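In Defense of the Ordinary Table
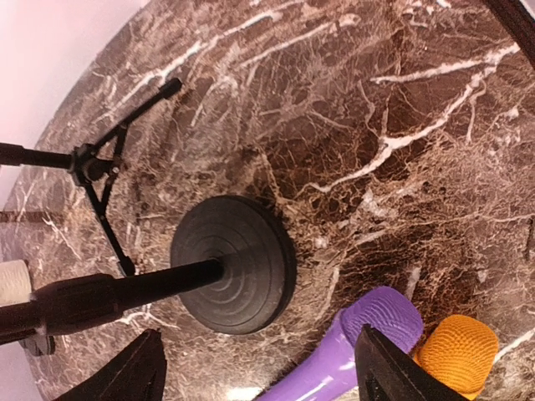

Two microphone stands, one with a round base and one with tripod legs, on a marble tabletop.

The Nallik Centre for Spoken Record has been asked more than once why it does not fit out a proper studio. The question is fair, and it deserves a considered reply. Our view is that a good table in a quiet room remains the best place to record a conversation, and that money spent on anything grander should be weighed with care.

Of the 946 recordings in the Sadis collection, 181 were made at a table. Listeners request these more often than any others. Speakers seated across from one another lean in, pause and interrupt as they would at home. In a booth, many of them recite.

Stone has its critics. A polished surface reflects sound, and an engineer will prefer felt or carpet. We accept the point and lay a cloth when the voices are soft. Yet marble is heavy and does not rattle, and a weighted base will stay where it is put. Tripod legs ask for more room – a matter that small tables settle quickly.

The Bright Room was furnished on these lines in November, with seating for three and no partition. The Centre believes that smaller archives should consider the same course before they commit to construction. A budget for stands, cables and a decent cloth will serve most of them for years.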